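펀스테드(Funstead) 플리스트홀름 센터
반납 분류반 로봇 작업 담당자 모집 (정규직, 주간·오후 교대)

지원하시기 전에 말씀드립니다. 공고 제목에 '로봇'이 들어가면 이력서가 두 종류로 들어옵니다. 하나는 박사과정을 마친 분들의 것이고, 다른 하나는 영화를 많이 보신 분들의 것입니다. 두 쪽 다 환영하지만 저희가 찾는 사람은 장난감 상자를 열어 내용물을 꺼내고, 로봇 팔이 그것을 제자리에 넣는지 지켜보고, 안 넣으면 왜 안 넣었는지 적어 둘 사람입니다. 적는 일이 생각보다 많습니다. 글씨는 못 써도 됩니다. 어차피 태블릿입니다.

회사 소개

펀스테드는 유아용 교구와 장난감을 가정과 어린이집에 빌려주는 회사입니다. 한 달 쓰고 돌려보내면 다음 상자가 갑니다. 플리스트홀름 센터는 그 돌려보낸 상자가 도착하는 곳입니다. 보낼 때는 칸칸이 정리된 상자였는데 돌아올 때는 그렇지 않습니다. 공, 블록, 그릇, 고리, 퍼즐 조각이 한데 섞여 있고 가끔 양말이 들어 있습니다. 양말은 저희 상품이 아닙니다. 양말 바구니는 따로 있고, 주인을 찾는 절차도 따로 있습니다. 절차를 만든 사람은 제가 아닙니다.

센터 근무 인원은 151명이고 그중 반납 분류반은 두 교대로 돌아갑니다. 분류반은 작년까지 전부 손으로 일했습니다. 하루에 들어오는 상자가 450개였고, 긴 작업대에 둘러서서 꺼내고, 나누고, 모자란 것을 표시하고, 세척실로 넘겼습니다. 지금도 상자 수는 같습니다. 달라진 것은 작업대 몇 개에 와킥스(Wakix)가 올라왔다는 점입니다.

와킥스는 사내에서 부르는 자동 분류 시스템 이름입니다. 팔, 집게, 카메라, 그리고 멈췄을 때 켜지는 주황색 등으로 되어 있습니다. 도입 발표 때는 주황색 등이 "드물게" 켜진다고 했습니다. 담당자 자리를 새로 뽑는 공고를 읽고 계시니 그다음 이야기는 짐작하실 수 있을 겁니다.

무엇이 달라졌는가

면접에 오시는 분마다 묻는 내용이라 미리 적습니다. 로봇이 들어오고 나서 사람이 줄었느냐는 질문입니다. 분류반에서 해고된 사람은 없습니다. 세척실과 검수실로 옮긴 사람은 있고, 그중에는 원해서 간 사람도 있고 권유를 받고 간 사람도 있습니다. 권유가 얼마나 부드러웠는지는 당사자마다 기억이 다릅니다. 옮긴 분들의 임금은 그대로 유지됐고, 이 내용은 노사 합의서에 적혀 있습니다. 합의서는 휴게실 게시판에 붙어 있으니 면접 날 직접 읽어 보셔도 됩니다. 네 쪽입니다. 세 번째 쪽이 재미있습니다.

빠르기에 대해서도 적어 두겠습니다. 숙련된 분류 사원은 와킥스보다 빠릅니다. 입사 첫 주 사원도 대체로 와킥스보다 빠릅니다. 대신 와킥스는 손목이 아프지 않고, 점심 이후에 말수가 줄지 않고, 같은 모양의 부품만 계속 옮기는 일을 시켜도 표정이 없습니다. 예전 분류반에서 가장 힘들다고 꼽히던 일이 그 일이었습니다. 상자에서 공만 골라내기, 블록만 골라내기, 그걸 오후 내내 하기. 지금은 그 부분을 기계가 하고, 사람은 판단이 필요한 부분을 맡습니다.

이렇게 쓰면 근사하게 들리는데, 판단이 필요한 부분이란 주로 이런 것입니다. 이 블록의 자국은 이빨 자국인가 운송 흠집인가. 이 끈적임은 세척실로 보낼 끈적임인가 폐기로 보낼 끈적임인가. 퍼즐 조각이 하나 남는데 이 퍼즐은 애초에 우리 퍼즐인가. 입사하시면 끈적임 등급표를 받습니다. 등급표는 코팅되어 있습니다. 닦아야 할 일이 있습니다.

잃은 것도 있습니다. 둘러서서 일하던 긴 작업대가 나뉘면서 작업 중에 나누던 이야기가 줄었습니다. 각자 자기 칸막이 앞에 서 있으니 옆 사람에게 말을 걸려면 반걸음 옆으로 가야 하고, 그 반걸음이 은근히 멉니다. 고참 사원들이 이 문제를 꽤 진지하게 제기했고, 그래서 오전과 오후에 한 번씩 작업대를 다 세우고 모여서 쉬는 시간이 생겼습니다. 로봇도 그때 섭니다. 로봇이 쉬는 동안 생산량 그래프가 움푹 꺼지는데, 본사에서 한동안 그 부분을 장애로 분류하고 메일을 보냈습니다. 요즘은 안 보냅니다.

담당 업무

새로 뽑는 자리는 '로봇 작업 담당자'입니다. 명함에는 그렇게 나오고 현장에서는 그냥 '팔 당번'이라고 부릅니다. 하루 일은 다음과 같습니다.

근무가 시작되면 맡은 작업대의 투명 칸막이를 닦습니다. 마른 극세사 천으로 닦고 세정제는 칸막이에 직접 뿌리지 않습니다. 그다음 집게를 살핍니다. 집게 면에 묻은 것이 있으면 닦고, 흔들리는 곳이 있으면 건드리지 말고 정비에 알립니다. 건드리지 말라는 말은 교육 때 여러 번 듣게 되는데, 육각 렌치를 개인적으로 갖고 다니는 분들을 위해 한 번 더 적었습니다.

작업대가 가동되면 상자에서 나온 물건을 작업 면에 올려 줍니다. 한꺼번에 쏟지 않습니다. 서로 겹치지 않게 놓되 너무 가지런히 놓지도 않습니다. 가지런히 놓으면 로봇이 잘하고, 로봇이 너무 잘하면 개발팀이 기뻐하고, 개발팀이 기뻐하면 다음 달에 목표가 올라갑니다. 평소에 들어오는 대로 놓아 주시면 됩니다. 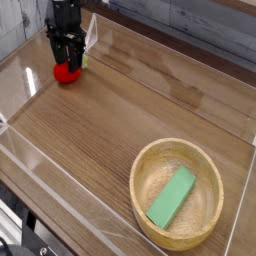
물건을 놓은 뒤에는 지켜봅니다. 집게가 물건을 놓치거나, 엉뚱한 그릇에 넣거나, 아무것도 없는 곳을 집으려 하면 태블릿에 기록합니다. 기록 항목은 물건 종류, 상황, 조치입니다. '상황' 칸은 자유 기재인데, 개발팀에서 "또 그럼"이라는 기재는 도움이 되지 않는다고 알려 왔습니다. 저희도 동의합니다. 어떻게 또 그랬는지를 적어 주십시오.

와킥스가 현재 다루도록 등록된 품목은 249종입니다. 등록되지 않은 물건이 나오면 사람이 손으로 분류하고 등록 요청을 올립니다. 요청이 쌓이면 개발팀이 와서 그 물건을 여러 각도로 굴려 보고 갑니다. 둥근 것은 굴러가서 어렵고, 납작한 것은 바닥에 붙어서 어렵고, 천으로 된 것은 그냥 어렵다고 합니다. 천 인형은 당분간 사람 몫입니다. 천 인형을 좋아하시면 자기소개서에 적어 주세요. 가점은 없습니다만 배치할 때 참고합니다.

주황색 등이 켜지면 정지 버튼을 누르고, 팔이 멈춘 것을 눈으로 확인하고, 그런 다음에 칸막이 안쪽으로 손을 넣습니다. 이 순서는 바뀌지 않습니다. 바쁜 날에도, 상자가 밀려도, 반장이 뒤에 서 있어도 같습니다. 센터에서 유일하게 농담이 통하지 않는 규칙이며, 어기면 그날은 작업대에 다시 서지 못합니다.

교대가 끝날 때는 다음 조에 작업대를 넘깁니다. 넘길 때 한두 문장으로 그날의 특이 사항을 남깁니다. 최근에 잘 쓴 인계 기록을 하나 옮기면 이렇습니다. "3번대, 오후부터 작은 고리 두 개를 한꺼번에 집음. 떨어뜨려 놓으면 괜찮음. 창가 블라인드 내리면 조금 나아지는 것 같은데 확실하지 않음." 이 정도면 충분합니다. 잘 못 쓴 기록은 옮기지 않겠습니다. 쓴 사람이 옆자리에 있습니다.

교육

입사 후 3주는 교육 기간이고 급여는 같습니다. 첫 주에는 로봇 근처에 가지 않고 손으로 분류합니다. 로봇 담당자로 들어와서 왜 손으로 분류하느냐는 항의를 매번 받습니다. 손으로 해 보지 않은 사람은 로봇이 무엇을 틀렸는지 알아보지 못합니다. 공과 블록은 누구나 구별하지만, 두 살용 블록과 세 살용 블록을 상자 번호를 안 보고 나누려면 며칠은 만져 봐야 합니다.

둘째 주는 딘 고슬링 반장과 함께 작업대를 돕니다. 정지와 재가동, 집게 청소, 기록 작성을 배웁니다. 고슬링 반장은 손 분류 시절부터 이 반을 맡아 왔고 와킥스 도입에 공개적으로 반대했던 사람입니다. 지금은 반대하지 않습니다. 찬성하는지는 본인에게 물어보시되 점심 전에는 묻지 마십시오.

셋째 주에는 혼자 작업대를 하나 맡습니다. 개발팀의 오스발두 헤젠지 씨가 하루 와서 기록이 어디에 쓰이는지 설명해 줍니다. 여러분이 적은 내용은 시스템을 고치는 데 쓰이고, 개인의 작업 속도를 평가하는 데는 쓰이지 않습니다. 역시 합의서에 있습니다. 아까 말씀드린 세 번째 쪽입니다. 작업대 카메라는 작업 면을 향해 있고, 영상에 손이 찍히는 경우가 있습니다. 반지나 문신이 신경 쓰이시면 장갑을 드립니다. 장갑은 크기가 세 가지인데 중간 것이 늘 먼저 없어집니다.

프로그래밍은 가르치지 않습니다. 이 자리에서는 쓸 일이 없습니다. 일하다가 관심이 생기면 사내 전환 과정이 있고, 작년에 분류반에서 두 사람이 갔습니다. 한 사람은 개발팀에 남았고, 한 사람은 의자가 너무 편해서 졸린다며 돌아왔습니다.

근무 조건

고용 형태는 정규직이며 수습은 3개월입니다. 수습 기간에도 급여를 깎지 않습니다.

근무는 주간조(오전 7시~오후 3시 30분)와 오후조(오후 2시~밤 10시 30분) 가운데 배정하고, 2주 단위로 바뀝니다. 고정 근무를 원하시면 면접 때 말씀하세요. 오후조 고정은 대개 가능하고 주간조 고정은 줄이 깁니다. 일요일은 센터가 쉽니다. 로봇만 돌리자는 안이 나온 적이 있는데, 상자를 열어 줄 사람이 없어서 접었습니다.

점심과 저녁은 구내식당에서 제공합니다. 맛은 요일을 탑니다. 통근 버스는 역 앞에서 출발하고, 오후조 퇴근 버스는 밤 10시 49분에 나갑니다. 왜 49분인지는 기사님도 모르십니다. 50분에 오시면 못 탑니다.

서서 하는 일입니다. 작업대 높이는 조절되고 기대어 설 수 있는 의자도 있습니다만, 하루의 절반 이상은 서 계시게 됩니다. 무거운 물건은 거의 들지 않습니다. 상자는 컨베이어로 오고, 가장 무거운 것은 원목 그릇과 쌓기 블록이 들어간 대형 세트인데 두 사람이 같이 내립니다.

소음은 예전보다 늘었습니다. 팔이 움직일 때 나는 낮은 소리가 계속 있고, 처음 며칠은 집에 가서도 들린다는 분이 많습니다. 귀마개를 드립니다. 라디오는 투표로 채널을 정하며, 이 투표는 회사가 관여하지 않습니다.

급여는 손 분류 사원과 같은 기본급에 작업대 수당이 붙습니다. 구체적인 금액은 서류를 통과하신 분께 면접 전에 문서로 보내 드립니다. 면접장에서 처음 듣고 표정을 관리하시는 일이 없도록 하려는 것입니다.

이런 분을 찾습니다

같은 장면을 오래 보고 있어도 달라진 점을 알아채는 분. 틀린 것을 보고 화내지 않고 적는 분. 모르면 멈추고 물어보는 분. 로봇이 잘못한 것인지 자기가 물건을 이상하게 놓은 것인지 애매할 때, 애매하다고 적을 수 있는 분이면 더 좋습니다.

학력과 전공은 보지 않습니다. 나이도 보지 않습니다. 물류나 어린이집, 세탁소, 도서관에서 일해 보신 분들이 이 일에 빨리 익숙해지는 편이었습니다. 도서관은 저희도 의외였는데, 제자리에 있지 않은 물건을 보는 눈이 있더군요.

색 구분이 어려우신 분도 지원하실 수 있습니다. 품목 구별은 태블릿 화면의 번호와 모양으로도 가능하고, 현재 그렇게 일하는 사원이 있습니다. 휠체어를 쓰시는 분은 높이를 맞춘 작업대가 준비되어 있으니 지원서에 적어 주시면 배치에 반영합니다.

한국어로 짧은 기록을 쓸 수 있으면 됩니다. 영어로 적는 동료도 있고, 기록은 두 언어를 모두 받습니다. 두 언어를 한 문장에 섞어 쓰시는 분도 계신데 개발팀이 알아서 읽습니다.

이런 분께는 맞지 않을 수 있습니다

로봇을 직접 설계하거나 제어하고 싶은 분. 그쪽 채용은 너탈(Nuttall) 사무소에서 따로 합니다. 그곳에는 창문이 많고 양말은 없습니다.

로봇이 다 해 줄 거라고 기대하시는 분. 면접에서 그렇게 말씀하신 분이 계셨고, 저희는 잠시 말을 잇지 못했습니다.

로봇과 승부를 보려는 분. 옆 작업대보다 빨리 끝내려고 손으로 먼저 집어넣는 분이 간혹 있습니다. 이기기는 합니다. 그런데 그날 기록을 전부 못 쓰게 됩니다.

먼저 들어온 사람의 말

분류반 브래들리 크랩트리 씨에게 지원자에게 해 줄 말을 부탁했더니 쪽지를 보내왔습니다. 그대로 싣습니다.

"저는 손 분류로 4년 했고 지금은 팔 당번입니다. 처음에는 제가 하던 일을 저보다 못하는 기계 옆에 서서 구경하는 기분이라 솔직히 자존심이 상했습니다. 지금도 답답할 때가 있습니다. 집게가 공 위에서 한참 생각하고 있으면 제 손이 먼저 나가려고 합니다. 그래도 퇴근하고 병뚜껑을 딸 수 있습니다. 예전에는 저녁마다 아내가 따 줬습니다. 일이 더 재미있어졌느냐고 하면 반반입니다. 이상한 물건이 나오는 날은 재미있고 공만 나오는 날은 길어요. 신발은 좋은 걸로 사세요."

신발 구입비는 연 1회 지원합니다.

지원 방법

이력서는 한 쪽이면 됩니다. 사진은 붙이지 마십시오. 자기소개서 대신 다음 질문에 열 줄 안쪽으로 답해 주세요.

"최근에 무언가가 제대로 작동하지 않는 것을 지켜본 일이 있다면, 무엇이 어떻게 안 되었는지 적어 주십시오."

세탁기도 좋고 엘리베이터도 좋고 동네 신호등도 좋습니다. 고친 이야기는 안 쓰셔도 됩니다. 지난번 모집에서는 자동문에 대해 쓰신 분이 합격했습니다. 문이 몇 번째에 열리는지, 어느 쪽에서 다가갈 때 안 열리는지, 비 오는 날은 어떤지가 적혀 있었습니다. 가족에 대해 쓰신 분도 계셨는데, 기계나 설비로 한정해 주시면 감사하겠습니다.

서류는 펀스테드 채용 페이지의 '플리스트홀름 센터 / 반납 분류반' 항목에서 올려 주십시오. 온라인 접수가 어려우시면 센터 정문 안내실에 봉투로 내셔도 됩니다. 봉투에 '팔 당번'이라고 쓰셔도 전달됩니다.

접수는 2월 말까지 받고, 결과는 붙든 떨어지든 알려 드립니다. 면접은 센터에서 한 시간 동안 진행합니다. 앞의 절반은 이야기를 나누고, 뒤의 절반은 실제 반납 상자 하나를 열어 분류해 봅니다. 점수를 매기는 시험은 아니고, 일이 어떤 것인지 직접 보고 결정하시라는 뜻입니다. 상자를 열어 보고 그 자리에서 정중히 사양하신 분도 계십니다. 교통비는 그분께도 드렸습니다.

면접 때는 굽이 낮고 앞이 막힌 신발을 신어 주시고, 긴 목걸이나 늘어지는 소매는 피해 주십시오. 정장은 권하지 않습니다. 끈적임 등급표를 떠올려 주세요.

문의는 채용 담당 보리슬라프 디미트리우에게 채용 페이지의 문의란으로 남겨 주시면 됩니다. 전화는 오전 10시부터 정오까지 받습니다. 그 외 시간에는 자동 응답기가 받는데, 가끔 메시지를 중간에 끊습니다. 개선 요청은 올려 둔 상태입니다.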